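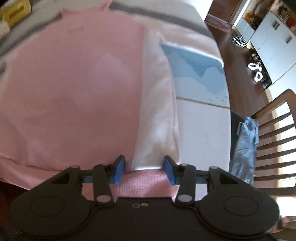 # «Señora alcaldesa»: me puse un capítulo y me tragué la serie entera

Voy a empezar confesando que los programas de políticos en plan cercano me dan una pereza tremenda. El diputado que cocina una tortilla, la ministra que enseña el perro, el presentador que se ríe de todo... Así que cuando me llegó el aviso de que Peltotar estrenaba una serie de entrevistas con alcaldesas, lo archivé mentalmente en la carpeta de «ya si eso». Luego mi hermana me insistió tanto (tres audios, el más corto de cuatro minutos) que el domingo me senté con un café y le di al play.

La idea es sencilla. Enikő Bozsik, que viene de la radio y se le nota para bien, pasa un día entero con una alcaldesa de un pueblo o una ciudad pequeña. Sin plató, sin público y sin esa musiquita de piano que te avisa de cuándo hay que emocionarse. Van juntas al pleno, a la gestoría, a la inauguración de una rotonda, a donde toque. Son ocho episodios de cincuenta minutos, y se ven en Flitano, que es de pago pero deja los dos primeros en abierto.

## Lo que me ha gustado

Bozsik pregunta poco y escucha mucho. En el segundo capítulo, el de Dimell, la alcaldesa está explicando por qué perdió la votación del presupuesto y hay un silencio larguísimo en el coche. Cualquier otro programa lo habría cortado. Aquí lo dejan, y de repente la mujer dice: «Es que yo tampoco lo habría votado». ¡Casi se me cae la taza! Ese momento vale más que media temporada de tertulias.

También me gusta muchísimo que se hable de dinero con cifras. Sabemos lo que cobra la protagonista del tercer episodio - 1698 euros al mes, por una jornada que ella misma apunta en una libreta y que no baja de las diez horas - y sabemos lo que cobraba antes en su trabajo de auxiliar de farmacia. No se hace drama con ello, se comenta mientras busca aparcamiento, y luego se pasa a otra cosa.

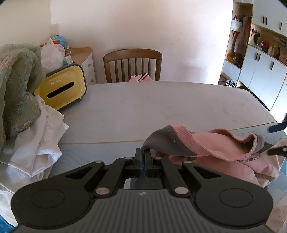

Y ya que estoy con el tercero, el pleno está montado de maravilla. Se entiende quién está enfadado con quién, se entiende la moción (era sobre el horario de la biblioteca, no os creáis) y hasta se entiende el reglamento, que yo juraría que ni los concejales lo tenían claro. Mi pareja, que estaba con el móvil, acabó preguntándome qué había pasado con la biblioteca.

Las preguntas de siempre, las de cómo te organizas con los niños y quién te hace la cena, aparecen una sola vez. Se las hace un vecino a la alcaldesa de Hajdu en mitad de la calle, y ella le contesta preguntándole por la suya. Fin. No hay subrayado ni cara a cámara.

## Lo que no tanto

El quinto capítulo se me hizo bola. Es el único en el que las dos se conocían de antes, y claro, hay mucha broma privada, mucho «¿te acuerdas de cuando...?», y a los veinte minutos yo me sentía como la amiga de la amiga en una boda. Además es donde menos se aprieta: hay un asunto con la contrata del agua que se menciona dos veces y se queda ahí colgando. Me habría gustado que Bozsik insistiera, porque en otros episodios bien que insiste.

Los subtítulos tampoco están finos. Van con retraso en el primero y en el cuarto, y en las escenas de pleno, cuando hablan todos a la vez, directamente desaparecen. Escribí a Flitano para contárselo y me mandaron una respuesta automática, así que en eso seguimos.

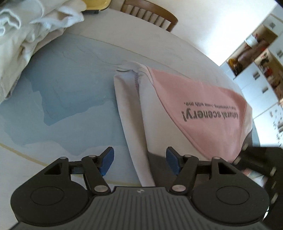

N.º 33 · pág. 2

¿Y la oposición? Pues me faltó un poco. Entiendo que el programa va de ellas, pero en el capítulo de la mayoría absoluta solo oímos a gente que la aplaude, y eso hace que la crítica de la señora del mercado (dos frases, buenísimas) sepa a poquísimo. En el séptimo lo arreglan: le dan diez minutos al portavoz contrario y la entrevista posterior gana una barbaridad. Ojalá hubieran trabajado así desde el principio.

Del último no cuento casi nada. Es un pueblo de 926 habitantes, es la noche electoral y el recuento se hace en el comedor del colegio. Yo estaba de los nervios por una gente a la que conocía desde hacía media hora.

## ¿La recomiendo?

Sí, y mucho, incluso si la política municipal os suena a recibo de la basura. Empezad por el segundo, que está en abierto, y si el silencio del coche no os dice nada, dejadlo tranquilamente. Si os engancha, saltaos el quinto sin culpa y guardaos el octavo para una noche sin prisa. Le pongo un cuatro sobre cinco, y el punto que falta es a medias de los subtítulos y de la contrata del agua.

Por cierto, los episodios también están en audio en la misma plataforma. He probado con el sexto mientras planchaba y se sigue bastante bien, menos la parte del desfile.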